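Project report, final version, 18 December 2020
Course: Automation in Everyday Work
Author: student of the second year, workgroup 2

# Can a machine do small chores yet?

## 1. Introduction

In this project I tried to find out how far machines are from doing the small jobs which people do at home or in a shop without thinking. I mean jobs like clearing a table, putting parts back in their tray, or closing a box. I worked on this question from May until now, partly by reading and partly by watching the two-arm station at our school, which we call Ikar. 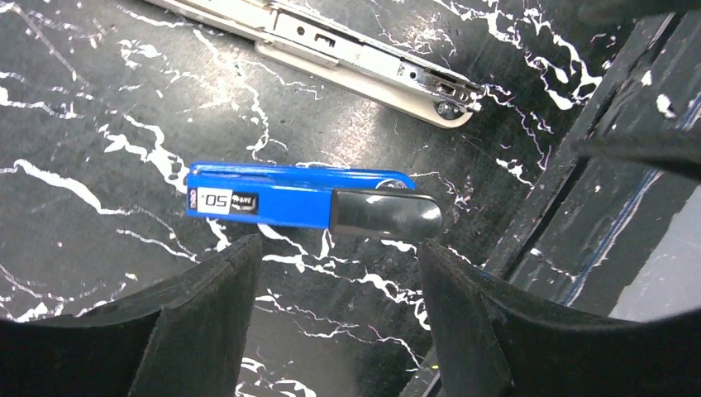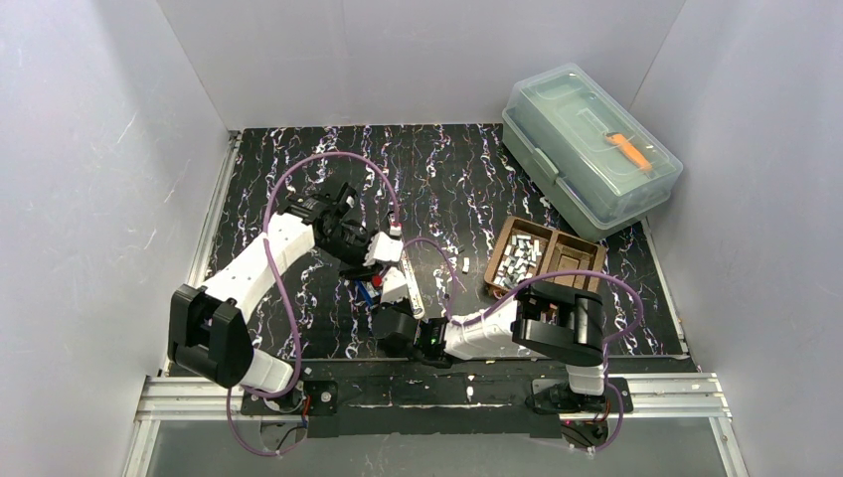
My main question was which part of a chore is the difficult one. Before I started, I thought it was the grasping. Many people in my group thought the same. After several weeks I believe that grasping is only one third of the problem, and the rest is in deciding where to grasp and what to do with the thing after it is lifted. The stapler is a good case for this. Its blue body is glossy and rounded at the rear, and at the front it has a smooth black tip, so two fingers can come to it in many ways and only a few of them are good. When the fingers close on the body, the stapler usually stays level. When they close near one end, it turns in the grip, and then it can't be put down in a neat way.

## 2. What I count as a chore

I needed a definition, because the word is used very freely. In this report a chore is a job that has these properties:

- it has a clear end state which a person can check by looking;
- the objects are not always in the same position at the start;
- a person would do it in less than two minutes;
- a small mistake in it doesn't destroy anything.

With this definition, a dishwasher doesn't do a chore, it does one step of it. A person must still collect the plates, load them, and put them away. The same is true for a scanner at the cash desk of a shop. The machine reads the code, but a person or the customer moves the goods.

## 3. Method

I used three tasks, and I gave each one a name so that I could write my notes faster.

**Poltik** is clearing: every loose object must leave the middle of the table. The objects were office things and small hardware, for example a stapler, a marker and a drawer slide.

**Tahiri** is sorting: small pieces of the same type must go into one compartment of a tray and not into the other.

**Vullow** is storing: an object must go into a box with a lid, and the lid must be closed at the end.

In each attempt I wrote down the start positions, the result, and the reason if it failed. A fixed time limit was used for all attempts. I didn't help the arms during an attempt, and when an object fell outside the reach of both arms, I counted a failure. In total I have 1659 attempts in my notes. This number includes the attempts from the first weeks, when the station was not adjusted well, so I don't use them for the comparison between tasks.

## 4. Results

### 4.1 Clearing

Clearing was the most successful task. The marker was easy when it lay across the direction of the fingers. When it lay in the same direction, the fingers pushed it away and it rolled, and the second attempt started from a worse position than the first one.

The drawer slide was a different problem. It is long, it is made of metal channels, and its bracket has cutouts and raised tabs. A person takes it in the middle without thinking about balance. The arm often took it near one end, and then the other end stayed on the table and was dragged. I counted this as a failure if it moved other objects - and usually it did.

A very small block is also not simple. A person would pick it up with fingernails. The fingers of a gripper must come down almost to the table, and an error of a few millimeters is enough to miss it.

### 4.2 Sorting

The tray in this task is brown cardboard and it has compartments. In the second picture the small silver-white pieces are together in the left one, and the right one is empty. For a person this picture already explains the job. For the machine, the walls of the compartments are obstacles, and the tray is light and can move when it is touched. I had a series of 44 failures which all had the same reason: a finger touched the tray, the tray moved a little, and after that every position was wrong.

I learned here that it's useful to separate two kinds of error. The first kind is an error of seeing, when the system doesn't know where the piece is. The second kind is an error of contact, when it knew the position but then changed it by itself. Most of my failures in sorting were of the second kind.

### 4.3 Storing

Storing was the weakest task. The storage box is translucent, with a hinged lid and a handle. Looking through its wall, I can see that there is something orange inside, but the edge of such a box is difficult to find for a camera. Also, the lid needs a force in one direction while the box must be kept in its place. With two arms this should be possible - one holds, the other closes. In practice the two arms had to work very near each other, and the program stopped them for safety before the lid was closed.

## 5. Discussion

From these results I would answer my question in this way: a machine can do parts of a chore, if a person prepares the place. When I put the objects with enough space between them, the clearing was almost boring to watch. When I put them as they lie on a real desk, the results became much worse.

There is also the question of money. I calculated with a price of 4000 dollars for a simple two-arm set, which is my own assumption for the report. For a home this is too much for clearing one table. For a small shop it can be interesting, but only if the machine works in the night without a person beside it, and none of my tasks reached this level.

I must mention the limits of my work. I used one station, one table surface and few objects. The surface is black with a strong pattern of white streaks, and I didn't test if a plain one gives better results. I also did the judging alone, so some attempts at the border between success and failure could be counted differently by another student.

## 6. Further work

The next group could fix the tray to the table and repeat the sorting task, to see how many contact errors disappear. I would also like to see the storing task with a box which isn't translucent. My notes and the table with all attempts are in the shared folder of the course, under the name of each task.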